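25th December

Up at 5 with the dog. The house was cold and I got the stove going before I sat down to this. I have not written anything since the funeral and I want to put some of it down while I still have the order of it straight.

Anatole was buried on the hill at Grudstead, next to his wife, in the plot he paid for the year she died. The stone already had his name on it and the year he was born, so all that is left is for the mason to cut the other year. Bastien spoke to the mason and he can't do it until February, when the ground and the stone are easier to work with. I said that was fine. Anatole would have asked what the hurry was.

The service was short. The minister had met him only twice and he was sensible enough to say so. He read the psalm Anatole had picked, and then Simone got up and talked for longer than she meant to. She told the one about him driving all night to Jeveck to bring her a winter coat she had left at home, and then being annoyed that she offered him coffee, because he had a thermos. People laughed. She got through it until the last page and then Maxence went up and stood next to her, and she finished.

I didn't speak. I was asked and I said no, and I still think that was right for me. I carried, with Bastien, Maxence, Mark Anthony and two of the nephews. It was heavier than I had expected and the path up from the gate was slick. We stopped once.

Afterward at the hall there was more food than anyone could eat. I took home a ham and a pan of potatoes and I am still working through the potatoes.

The notice

The paper printed it at 46 lines, which was over what we had paid for, and they let it go. They had his middle name wrong. Simone was upset about that for a day and then she let it go too. I cut it out and put it in the back of this book. It says he was a machinist, a husband, a father, and a member of the choir. He was in the choir for one winter. I don't know who gave them that.

What it leaves out is that he wrote letters. He wrote to me every month for the whole time I lived in Wosier, two sides of the same lined paper, mostly weather and what he had fixed. I have them in a shoebox. I thought about bringing one to read from and then couldn't choose, and none of them was really about anything. One was almost all about a gutter.

The flowers and the money

Simone asked for donations in place of flowers, and people sent flowers anyway. There were some nice ones. The white ones from the Macapagals lasted best and I have them on the windowsill now. The others went to the nursing home the next morning. Maxence drove them over in the truck.

The donations went to the night class fund, the one that pays for tools for students who can't buy their own. As of last night it stood at $1,681. Bastien would like to see it reach $3,000 so it can carry his father's name every year and not only this one. I put in what I could. Mark Anthony thinks the old shop crew will bring it most of the way once the holidays are over and people have looked at their bank accounts.

There is also the memorial page online. Simone's daughter set it up. You have to sign in to leave anything and I gave up on it the first night, then Mark Anthony sat with me and we got it done. I wrote four sentences. I took out one of them later. There are a good many messages on it now, some from people I never heard him mention. A woman wrote that he taught her to read a micrometer when she was nineteen and that she still has the one he gave her. I read that one twice.

Bastien has been adding pictures to the page when he has time. The wedding is on there, and the boat, and the one of Anatole asleep in a lawn chair with the paper over his knees. I had him print me the lawn chair one. It is on the refrigerator. 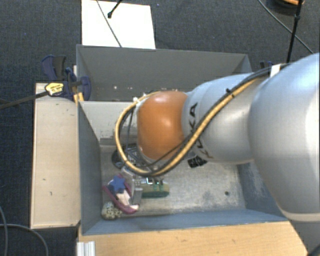 The thank-you cards

Simone and I split the list. I took the shop people and the neighbors, she took family and the church. I have done most of mine. I write the same thing on nearly all of them, that it was good of them to come and that he thought well of them. In two cases I am not sure he did, but I wrote it.

Still to do: the Tanguy side, who sent a card with a check in it and no return address. Simone thinks Maxence has the address. The organist. The man who plowed the cemetery road and wouldn't take anything for it. I don't have his last name and will have to ask at the feed store.

Today

Church at ten. I sat on the left side where we always sat, with the dog's leash still in my coat pocket. They read out the names of everyone who died this year and his came near the middle. They said Ferrand correctly, which is more than the paper managed with the rest of it.

Dinner at Simone's, early, on account of the little ones. Nobody had planned where people would sit and for a minute we all stood there looking at his chair. Then the smallest girl climbed up into it and asked for a roll, and we sat down. The goose was a little dry. Bastien brought a bottle of the pear brandy his father made and we each had a small glass. There are two bottles left and Simone wants to keep one shut.

We didn't do presents for the grown-ups. Simone gave me his level anyway, the long one with the brass ends, wrapped in a dish towel. I said it should go to one of the boys. She said the boys had their pick already. I hung it in the shed when I got home, on two nails, and checked the shelf under it while I was there. It is out by a little toward the door.

Drove home before dark. Some snow, nothing sticking. Called Maxence about the Tanguy address and left a message. Fed the dog. Potatoes again.

We use cookies to improve your experience on this site. By continuing to browse you agree to our use of cookies. Accept / Manage settings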